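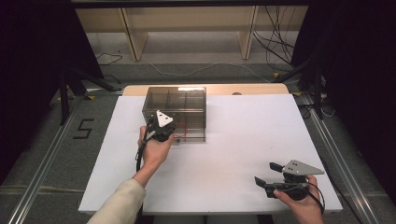

I've loved creaky old monster films since I was far too young to be watching them, so when the Grallach studio announced an open day for its props and effects store I had my ticket within the hour (one of 661, and they went fast!). The place is bigger than you'd think, with 2,000 bits and pieces on the shelves, and I spent ages in the small parts room, where a see-through smoky box with little compartments inside, much like the one on the white table, would be just the thing for all those glass eyes. Mine at home live in a biscuit tin, poor things.

The star of the day was Vilmos Veres, who made the swamp creature for Titero back when rubber suits were still the way to do it. He let us squeeze the spare claw! It's gone hard and smells of old wellies, but I was grinning like a child. He told us the suit took on so much water in the lake scenes that two men had to haul him out between takes, and you can sort of see him wobble in the finished film if you know where to look.

After lunch (cheese roll, nice, a bit pricey) they showed Butis from a proper print, scratches and all. The melting scene still made half the row squirm, me included. They're planning another open day in July and I've already put my name down.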